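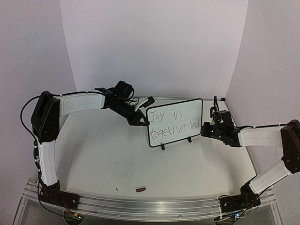 Filed under: Distribution Operations > Voltage Control
List archive | 3 replies | 12 shares

Subject: Re: regulators at Ekura running to full raise at midday
Date: 25 Aug 2025

Replying inline, with the longer part at the bottom. I read the event log and the one-line before writing this. I have not seen the controller settings file, so treat the part on operating mode as a diagnosis from symptoms until someone reads the file off the panel.

> We have a set of single-phase line regulators on the 13 kV feeder
> out of Ekura, just past the tie switch for the Domínguez line. Up to
> spring they sat near neutral most of the day with a few taps in the
> evening. Now on clear days all of them climb to full raise before
> noon and stay there until late afternoon, then walk back down.

The "all of them" matters. A bad potential transformer or a failing motor capacitor would give you trouble on one phase. When all phases do the same thing at the same hours, look at what is common to them: the settings, the feeder, or the load and generation beyond the regulators.

> Customers toward Musel are calling with high voltage complaints.
> The solar plant at Musel has tripped on overvoltage twice and the
> owner says it is our problem.

I think the owner is right, or mostly right. See below on reverse power.

> We swapped one Clivitz controller for a spare from the shelf. No
> change. The spare was loaded with the same settings file.

Then the swap tells you the hardware is probably good. It tells you nothing about the settings.

> Our planner wants to lower the set voltage and widen the bandwidth
> and call it done. Does anyone object?

I object, at least to doing it first. If the mode is wrong, the forward set voltage is not the number the controller is using during the hours you care about. You can lower it as far as you like and the regulators will still go to full raise at midday. You will also have low voltage in the evening peak, when forward regulation comes back and the new set voltage takes effect.

> For what it's worth, tap count is up to 18 a day on the middle
> phase. We used to get that in most of a week.

That fits too. A good share of those taps are the climb and the walk back, and each one is contact wear you do not need.

Now the longer part.

A line regulator control with bidirectional mode enabled watches the direction of real power. With power flowing forward it holds the load-side voltage at the forward set point. When power reverses past a threshold, it assumes the feeder has been switched and is now fed from the other end. It then holds the voltage on the other bushing, at the reverse set point. For a loop feeder with an open tie this is correct, and I assume it was chosen for that reason, given how close the bank stands to the Domínguez tie.

A generator on the load side breaks the assumption. Real power reverses at midday when output exceeds local load, but the feeder has not been switched. The substation is still the strong source and it still sets the voltage on its own side. The plant pushes power through the regulator but has very little say over what the voltage is at Ekura.

So the control reverses, and measures (or calculates) the voltage on the substation side. It finds that voltage above the reverse band. To bring it down it moves the tap in the direction that would bring it down if the plant end were the strong source. The substation side does not move in any useful amount, because it is held by the substation transformer. The load side moves instead, by the full step, upward. The control waits out its delay, sees the substation side still high, and taps again. There is no end to this except the limit of the tap changer.

If the substation side happened to sit below the reverse band, the same logic would send the bank to full lower. Some of you will have seen that version. The direction depends only on which side of the reverse band the bus is on when the power turns around. Ekura runs its bus high to carry the long feeders, so you get raise.

Check these before changing anything:

1. Read the operating mode from the front panel on all three phases. Do not rely on the settings file in the office. I have seen the file and the panel disagree after a field change that was never sent in.

2. Read the reverse threshold. If it is a small percentage of rated current, the mode will change soon after the plant passes local load. Compare the time of the first midday tap with the time real power crosses zero on the feeder meter. The first tap should trail the crossing by the threshold plus the time delay. If it leads the crossing, my explanation is wrong and I would like to know.

3. Look at the reverse set voltage and bandwidth. On a lot of installations these were left at factory values because reverse feed was rare.

4. Confirm how the control gets its source-side voltage. With no second potential transformer it calculates the value from load-side voltage and tap position. If the tap position was not resynchronized at neutral after the controller swap, the calculated voltage on that phase is off by however many steps the position is off. This will not cause the runaway but it will confuse your logs.

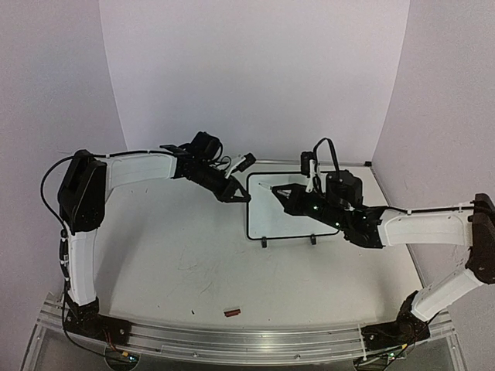

Two arms over the work table, each mounted near one end of the front frame.

If the mode does read bidirectional, the fix is the one most makers call cogeneration mode or distributed generation mode. The names vary and the details vary more, so read the Clivitz manual for your firmware and do not go by the menu label. The behavior you want is this: on reverse real power, keep regulating the load side, toward the normal set voltage or a separate one, and change the line drop compensation to suit.

The last item is easy to skip. Line drop compensation raises the target with load current to hold up a point farther out. With power flowing back from Musel, the voltage rises toward the plant. Depending on how the control treats the sign of the current, compensation will either pull the target down, which may be what you want, or keep pushing it up by magnitude alone. If you have R and X values set for forward load, zero the reverse ones to begin with and add them back later with a load flow in hand.

Then there is the tie. Once you leave bidirectional mode, the bank will do the wrong thing if the feeder is truly fed from the Domínguez end. Regulating toward the old load side with the strong source on that side gives you the same runaway, seen from the other direction. There are a few ways to deal with it:

Use the automatic mode, if your firmware has one, that tries to tell the strong side from the weak side by looking at how each voltage responds to a tap. I have used one of these. It works when the two sides are very different in strength and gets less sure of itself when they are not. With a plant the size of the one at Musel I would test before trusting it.

Use a SCADA point to change the mode as part of the switching order. This is my preference where there is reliable communication to the bank. Put the mode change in the written order ahead of the tie close, and have the operator confirm the readback.

Block the bank at neutral whenever the tie is closed. Crude, but it needs no settings work. Whether the voltage holds up under peak load with no regulation is a planning question. Run it for the October load case as well as the summer peak — the harvest dryers on the Domínguez side come on after the solar has fallen off.

On the planner's proposal: once the mode is fixed, by all means look at the set voltage. With the bank at full raise removed, I would expect the complaints to stop without further change. If the plant still sees high voltage at light load, look next at its power factor setting. A plant held at unity on the end of a long overhead line will raise the voltage at its own terminals, and having it absorb some reactive power is cheaper than moving the whole feeder. Check the interconnection agreement for what range the owner is required to provide. Many of them have the range and were never asked to use it.

I would also check the switched capacitor bank shown on the one-line beyond the regulators. If it is on time control it may be closing in the late morning on top of everything else. Time control made sense when midday was a load peak. It adds to the voltage now at the worst hour, and with a wide regulator band it can sit there unopposed. Voltage control with a time bias would be better, and the cap delay should be set so that the regulators and the cap are not both acting on the same excursion.

Bandwidth: leave it. Widening it hides tap counts. At 18 a day the count is a symptom of the mode, and I would expect it to fall back near the old figure after the change. If it does not, look at the time delay before the band. Cloud passage will run up taps with a short delay, and the usual cure is a longer one, coordinated so that the upstream device acts first.

For the logs, set the recorder to keep both voltages, real and reactive power, tap position and the mode flag, at intervals shorter than the tap delay. Keep roughly 12 days of it, or long enough to catch clear and cloudy weather both. The mode flag is often left off the default list and it is the one you need here.

Until someone can get to the panel, put the bank in manual near neutral during the daylight hours if you have remote control of it, and watch the evening ramp. If you have no remote control, set the voltage limiter (first-customer protection) just above the forward band. Check first that it stays active in reverse on your firmware, and on which side it looks.

Please post the panel readings when you have them, including the firmware version.

--
Distribution Operations list
Tags: line regulators, reverse power, feeder ties, tap counts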